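Keeping a White Worktop White

Print this page
E-mail this to a friend

I put a glossy white top on my workbench seven years ago and everyone told me I'd be sorry by February. I wasn't, but I did learn a few things the slow way, so I'm passing them on.

First, crumbs and sawdust. Get them off dry before any water goes near the surface! A soft brush is best. If you wipe grit around with a damp cloth you're basically sanding the shine off, and you'll only see it when the light hits from the side.

For everyday cleaning I use one squirt of plain dish soap in a bowl of warm water, wring the cloth out hard, and go over it in long straight strokes (circles leave swirls on mine). Then a dry towel right away. I tried the Noltov spray everybody raves about and it left a film I had to wash off twice – your mileage may vary. 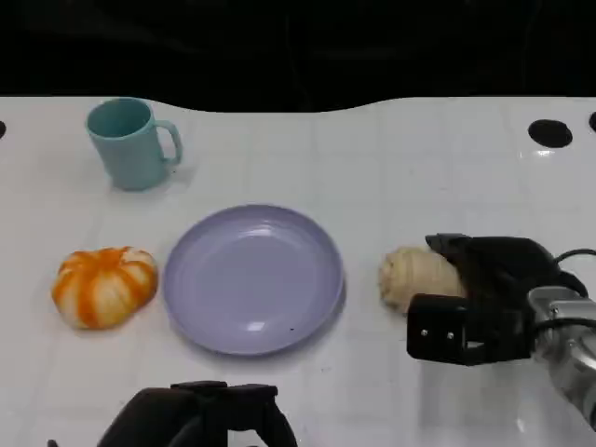
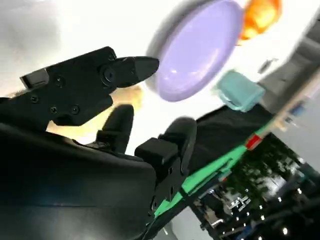
Seams are the other headache. Dirt settles in any little line and no cloth will reach it. I keep an old toothbrush just for this, dip it in baking soda paste, scrub lightly, and leave it 7 minutes before rinsing. Don't let the paste dry hard or you'll be picking at it all evening.

Cable holes and other cutouts need a look now and then too. Mine collect fluff, pencil shavings, once a whole earring. The skinny nozzle on the vacuum does it, and a pipe cleaner gets around the rim.

Now, marks. Ballpoint comes up with rubbing alcohol on a cotton ball – dab, don't scrub, and test a corner first. Coffee rings go with the same baking soda paste. Glue I leave until it's fully set, then I ease it up with an old plastic card held almost flat. My Idier scraper is nicer to hold but it has a metal edge, so it stays in the drawer for glass jobs.

One more thing, cloths. I bought a pack of 40 cheap white ones and when they get too gray for the bench they move down to the car, then the bikes. Wash them without fabric softener or they'll streak.

Print this page
E-mail this to a friend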